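Teaching a robot breakfast, 30 minutes at a time

I spent Friday, August 8, 2025 at Elside's back workshop in Girkport, where the Hularora project is recording kitchen tasks for a learning system. No robot arm needed for this part! People do the chores themselves with hand-held grippers, and the recordings go off for training.

Abdelghani Ait Brahim, who runs the sessions, gave me the tour and then handed me a gripper (brave man). My first try at picking up a utensil was pretty clumsy, but he wanted to keep it anyway – a bit of variety helps, he told me.

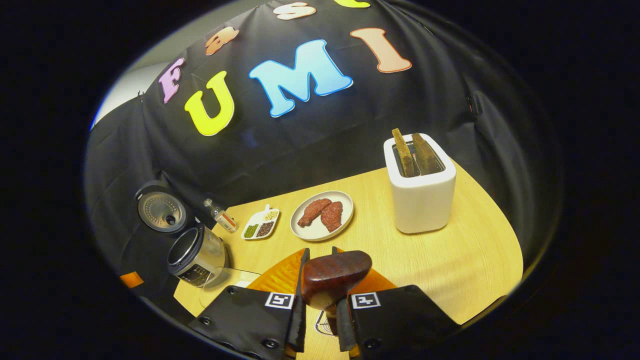 The target is 300 good recordings for each task, and they had finished 62 for the current one when I got there. A session runs 30 minutes, then everybody swaps, mostly to save their wrists. Gwenllian Rees does the sorting afterward, and she's strict. If the fingers slip or somebody freezes halfway through, she flags it and goes back to it later.

I figured the plates and pots would stay put all day, but they don't. Abdelghani likes to change the setup between batches so the system can't just memorize one table. Two people can work at the same table too, each with a gripper, and that takes way more talking than I expected ("yours, no, yours!").

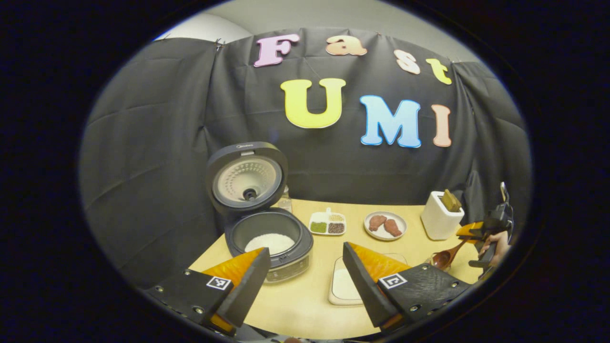
What's next

The team started in July and has nine tasks on its list. After Girkport, the whole kit moves to Penry.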